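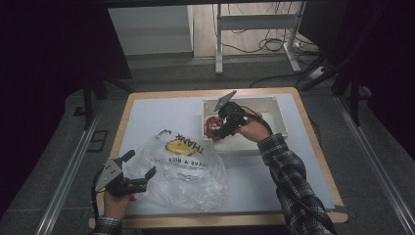
Flundau work table, small size, pale gray-white top with light tan wooden edge. Tabletop with shopping bag and open white plastic box.

Flundau Small Work Table
Sorting and Packing Furniture

Overview

The Flundau Small Work Table is a rectangular table intended for light sorting, packing and unpacking. It is supplied to schools, offices, parcel rooms, food pantries and training facilities where goods arrive in bags and must be placed into boxes, or the reverse. The table is designed for use by one person at a time, and all parts of the top are within reach from either long side.

The top has a pale gray-white surface in a plain finish. Small items, printed labels and dark objects are easy to distinguish against it, and marks can be found and removed at the end of a shift. The edge is light tan wood, sanded smooth and sealed before the table leaves the workshop.

Intended Use

The table is suitable for the following work:

Unpacking groceries and small household goods from shopping bags
Filling shallow boxes and trays
Checking items against a packing list
Labeling and relabeling
Classroom and training exercises involving hand work

The table is not intended for cutting, soldering, food preparation or the storage of heavy goods. It must not be used as a step or a seat.

Specifications

Top: rectangular, pale gray-white surface
Edge: light tan wood, sealed
Maximum evenly spread load: 100 pounds
Width of top: 36 inches
Assembly: two persons, hand tools supplied
Placement: carpet or hard flooring
Warranty: see Terms below

Purchasers who require a different height should contact the sales office before placing an order. The height is set in the workshop and cannot be changed after delivery.

Open Boxes

The table may be ordered alone or with open boxes from the Terora range. The Terora shallow box is a rectangular container in white plastic with raised rim walls. Cans, lids, jars and similar small goods may be placed in it directly from above. The low walls allow the contents to be seen without tilting the box.

Terora boxes are sold in cartons of 40. Smaller quantities are available only when ordered together with a table. Boxes should be emptied before they are moved from one work table to another. Stacked boxes should be stored on the floor or on shelving, and should not be left on the tabletop overnight.

Arrangement of the Work Surface

Flundau recommends that the box be set toward the far side of the table and to the right for right-handed users, with the bag or other source of goods to the left and closer to the user. Left-handed users may reverse this arrangement. Thin plastic bags should be laid flat or folded once they have been emptied, and removed when a second bag is brought to the table.

Where several tables are used in one room, a clear walking space of at least 36 inches should be kept between them. Tables should not be pushed together to form a longer bench. The edges are not made to be joined, and goods may fall between them.

Floors and Fixed Equipment

The table may be used on carpeted floors. On newly laid carpet, the feet will settle during the first weeks of use, and the top should be checked with a level after this time. Floor plates, rails and cable covers must be kept free of the table feet. The purchaser is responsible for confirming that the intended position does not block an exit or an access point in the floor.

Care and Cleaning

The top should be wiped with a soft damp cloth and a mild soap, then dried. Label adhesive may be removed with warm water and a plastic scraper. Solvents, bleach and abrasive pads will dull the surface and are not covered by the warranty.

The wooden edge should be dusted and kept dry. Water left standing along the edge can raise the grain. A small container of Zutar edge sealer is supplied with each table for minor repairs. Additional containers may be ordered under the accessories section of the price list.

Bolts should be tightened after the first month of use and once a year after that.

Delivery and Assembly

Tables are shipped flat through Mavromatis Freight. Delivery is made to the ground floor entrance unless other terms have been agreed in writing. Cartons must be inspected on receipt, and visible damage must be noted on the delivery slip before it is signed.

Orders received before noon are entered the same working day. Institutions that close during the summer should state a delivery contact who will be present at the address.

Terms

The frame and top are covered against faults in material and workmanship for 36 months from delivery. The warranty does not extend to scratches, stains or damage caused by loads above the stated limit. Replacement tops are available for the current model and for the previous one.

The Flundau Small Work Table has been in production in its present form since the revision of the edge profile. Over 3,000 have been supplied to date. The current price list took effect in February and replaces all earlier lists.

Inquiries

Questions concerning orders, quantity pricing and spare parts should be addressed to Sharada Mudaliar, Institutional Sales, Flundau. Please include the name of the institution, the delivery address and the number of tables required.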